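Soaking dried apricots – overnight or not?

marisolcuervo
Evening all. My gran always left her apricots in cold tea overnight before they went anywhere near a fruit loaf, and I've done it faithfully for years, but my neighbour swears 20 minutes in hot water does the same job. Who's right, please?

natkershaw
Oh, your gran, every time! I do 400g at once, with a strip of orange peel if I have one going spare, and they come out so plump and lovely that half never reach the tin. 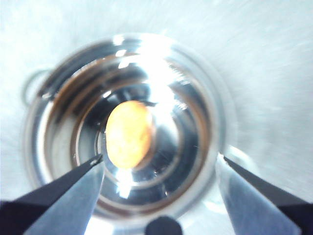
Steel cup, something small and orange at the bottom

bako_14
Sorry Nat, I can't agree. Overnight turns mine to mush and then the loaf sinks – hot water and a good pat dry for me.

natkershaw
Mush! You must be buying the very soft ones, love. Try the hard, dark sort.

marisolcuervo
Well, I've got both sorts in, so I'll bake two small loaves and let you know.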